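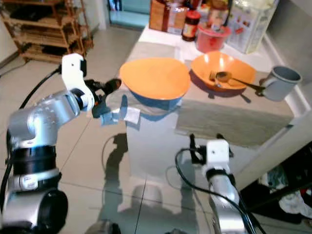
第4章 收拾餐后台面

4.1 开始之前

欢迎来到整本手册里我们写得最起劲的一章。前三章讲的都是安装、接线和校准,从这一章起,Skaludent双臂系统要干家务了:把吃完饭留在台面上的碗、餐具和杯子收走。

机器到底能不能做家务?我们的回答是:有几样已经能做了,而且做得让人看着高兴;有几样还要人搭把手;还有几样请您暂时别交给它。本章会把这三类分清楚,您照着做,当天晚上就能看到它收第一只碗。

本章适用于已经完成第3章双臂校准的用户。如果校准还没做,或者做完之后挪动过底座,请先回到第3章。

4.2 它现在会做什么

可以放心交给它的:
抓住碗沿,把碗提起、倾斜、放到指定位置。宽口浅碗最好抓,碗沿有一点起伏也没关系。
从台面上拿起带把手的杯子,前提是把手朝向一侧,夹爪够得着。
把空碗摞在一起,最多摞3只。
一只手拿着东西,另一只手在旁边等着接应。

需要您搭把手的:
碗里还放着叉子和勺子的时候。它认得出餐具,也能夹起来,但勺柄搭在碗沿外面时,它有时会先碰到勺柄,再去找碗沿。建议第一周由您先把餐具拿出来。
台面上铺了布垫的时候。夹爪下探过低会把布一起夹住,设置办法见4.5。
碗底有剩汤的时候。倾斜动作对它来说很自然,对汤来说就不太妙了。

暂时不要交给它的:
薄壁玻璃杯、高脚杯、刀具。
装着热汤热水的任何容器。
擦台面。这一项我们在Koltville的试用厨房里练了很久,进步很大,但擦完的台面还达不到我们自己愿意签字的程度,所以本版本没有开放。

4.3 布置台面

台面布置得好,成功率会高出一大截。这一步花不了几分钟,请认真做。

1. 把瓶瓶罐罐、纸袋和收纳盒推到台面靠墙的一侧,前面留出收拾用的区域。不用清空台面,系统会把靠墙的一排东西当作背景,不去碰它们。

2. 在收拾区域和靠墙物品之间留出一个手掌宽的空隙。空隙太窄,夹爪放下碗之后往回收时可能蹭到后面的罐子。

3. 把碗放在离台面前沿不太远的地方。最远可达距离为63厘米,从台面前沿量起。超出这个距离,手臂会伸得很直,力气变小,动作也会发抖。

4. 杯子的把手尽量朝左或朝右。朝墙的把手它看不见,会改成抓杯口,速度慢一些。

5. 检查地面。底座和台面之间的地上不要放袋子、拖鞋、宠物食盆。手臂后面的线缆会随着动作来回摆,地上的东西很容易被带到。

6. 打开厨房的灯。亮一点的均匀灯光最理想。浅色瓷砖有反光没有问题,手臂自己投在地上的影子也没有问题,新版视觉程序已经学会不理会影子了。

注意:线缆必须留有余量。手臂抬到最高时,线缆应当仍是松弛的弧形,不能绷直。若绷直,请按第2章重新走线。

小提示:颜色鲜明的碗特别适合用来入门。内外两色的碗更好,系统靠颜色变化就能判断碗倾斜了多少。Bestdale厨房套件里附带的练习碗也可以用,不过家里现成的碗只要不太重、不太滑,一样好使。

4.4 第一次抓碗

现在可以动手了。请把急停按钮放在手边,站在两只手臂都够不到的地方。

1. 接通电源,等待两只手臂完成自检。自检时手臂会各自抬起,夹爪张开、闭合再张开。这段时间请不要伸手去碰。

2. 在控制面板上选择“台面”,再选择“收碗”。

3. 屏幕上会出现台面的实时画面,系统找到的每只碗都会被描上一圈线。如果有碗没有描线,用手指在屏幕上圈一下即可。

4. 点选您要收的那只碗。初次使用请选一只空碗。

5. 选择“单臂抓取”。系统会自己决定用左臂还是右臂,另一只手臂会停在台面前沿附近,夹爪张开待命。它没有死机,这是正常的等待姿势。

6. 按下“开始”。夹爪会伸到碗沿上方,停顿片刻,然后合拢。

7. 看它提碗。碗会带一点倾斜,这是单侧夹住碗沿的必然结果。倾斜角度在屏幕右侧显示,绿色为正常,黄色为偏大,红色时系统会自动把碗放回去。

8. 碗到达放置区上方后,手臂会慢慢下降。听到一声短提示音,表示夹爪已松开。

第一次成功时,请允许自己高兴一下。我们团队到现在看见它稳稳夹住碗沿,还是会有人在旁边叫好!

如果第一次没抓住,也请别急着调参数。先原样再试2次,系统会根据前面的落点自己修正,很多时候第二次就抓住了。

注意:手臂运动过程中,请不要替它扶碗。很多人看到碗歪了会本能地伸手,这恰恰是最容易被夹到的时候。要扶,请先按急停。

4.5 铺了布垫怎么办

不少家庭的台面上会铺一块布垫,垫子前沿还会垂到台面外面。布垫对人来说很方便,对夹爪来说就像一块会跟着跑的地板。按下面的步骤设置一次,以后不用再管。

1. 把布垫铺平,边角不要卷起。

2. 进入“台面”,选择“软质表面”,打开开关。

3. 让系统扫描一遍空的布垫。扫描时垫子上不要放任何东西。

4. 把碗放上去,运行一次“试探下降”。手臂会降到碗沿高度后停住,请从侧面观察夹爪指尖有没有碰到布。

5. 如果碰到了,把“指尖离面高度”调高一格,再试。

6. 如果没有碰到,保存设置。

垂下来的那段布也请留意。若布垂得很长,手臂从前沿抬起时可能会勾住它,把上面的碗一起带走。垂下的部分最好短于一个手掌,或者干脆塞到后面去。

4.6 收餐具和杯子

收碗练熟了之后,再来试这一节。餐具比碗难得多,金属表面反光,形状又细长,叉子和勺子挨在一起时边界很难分。可是它确实能做到,而且每次更新都比上一次利落。

1. 在面板上选择“收餐具”。

2. 系统会逐件标出找到的叉子和勺子。若两件被标成了一件,请用手把它们分开一点,再点“重新识别”。

3. 选择抓取位置。默认抓柄的中段。柄伸出碗沿的勺子,建议改为抓柄的末端。

4. 按“开始”。夹爪会换成细指模式,力度自动降低。

5. 餐具会被放进您设定的容器里。容器口径请不要小于一只普通饭碗。

杯子的步骤与收碗相同,只是多了一项“把手优先”。有把手的杯子请打开它,没有把手的请关掉。杯里有水的,请先倒掉。

双臂配合时,顺序是这样的:一只手臂稳住碗,另一只手臂取走里面的餐具,然后前一只手臂再把空碗拿走。这个动作叫“先空后收”,在“高级”菜单里打开。刚开始用时速度请选“慢”,等连续成功4次以后再换成“标准”。

4.7 速度与预期

我们很愿意把话说明白:它比您慢。您用一只手就能把碗、叉子、勺子和杯子一趟端走,它得一件一件来。收拾一顿两人份的晚餐,在Koltville的试用厨房里,通常需要超过4分钟。

但是请换一个角度看。这几分钟里,您可以陪孩子读书,可以下楼取快递,也可以坐着什么都不干。早几年,同样的手臂要固定在工位上,面对同一个零件,一毫米都不能错;如今它在普通人家的厨房里,面对每天摆放都不一样的台面,自己看,自己找碗沿。我们觉得这件事非常了不起,也希望您用的时候能感受到一点。

当然,厨房里的家务远不止收碗。叠衣服、整理架子、给食品袋封口,目前都不在本手册的范围之内。Wibisono模块的用户可以在附录里找到叠毛巾的试验功能,请把它当作尝鲜,不要指望它天天都行。

4.8 常见情况

夹爪合拢了,但碗没有起来。
多半是只夹到了碗沿的外侧。把“入口深度”调高一格。碗沿有油时也会打滑,请擦干再试。

碗提起来之后来回晃。
提升速度偏快。选“慢”,并检查底座的锁紧轮是否全部踩下。

待命的那只手臂挡住了另一只。
请在“高级”里把待命位置往外移。移动后需要重新运行一次避让测试,步骤见第3章末尾。

系统把靠墙的罐子也标成了待收物品。
红色或橙色的圆罐偶尔会被看成碗。在屏幕上长按它,选择“忽略”。以后只要它还在差不多的位置,系统都会记得。

线缆缠在一起。
立即按急停,切断电源,用手理顺,再按第2章检查固定扣。请勿在通电时用手拉扯线缆。

晚上识别变差。
台面一侧亮、一侧暗的时候容易出现。加一盏灯照到暗的那一侧,或者把要收的东西挪到亮处。

4.9 用完之后

1. 选择“归位”,等两只手臂完全停下。

2. 关闭电源。

3. 用拧干的软布擦拭夹爪指尖。不要用水冲,也不要喷清洁剂。

4. 检查指尖的橡胶垫有没有裂口。有裂口请更换,更换方法见第6章。

5. 若夹爪上沾了酱汁,请当天清理。干掉的酱汁会让指尖变硬变滑,第二天它就抓不稳了。

警告:归位完成以前,不要让儿童或宠物靠近底座。手臂停在半空并不代表已经断电。

下一章讲如何把收下来的碗送进洗碗机。开始之前,请先把洗碗机的门完全拉开,并量一下下层碗篮到地面的高度,第5章的第一步就会用到这个数。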